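Ticket 8107: Rultel video app, uploads held in review after region block
Status: Open, waiting on network team

Clips posted from Narnesport accounts stay at "Pending review" and never reach the public feed. Accounts in other regions post normally. Test clip is 8 seconds long, 700 KB. App reinstalled, cache cleared, no change.

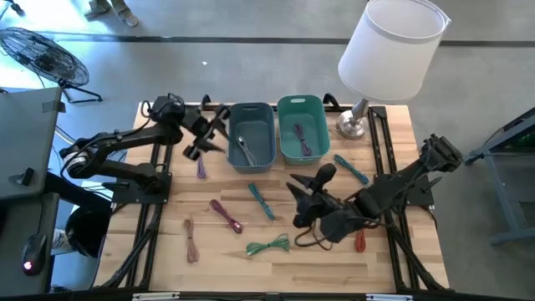

Two arms, plastic bins at back of table.

Moderation log shows error 107 on each held clip. The Pulent filter returns no rating, so the queue retries until it hits the limit of 100. Bypassing the Zepeda gateway on a test account cleared the hold. Gateway rule list from May still has the old block entry. Removal requested.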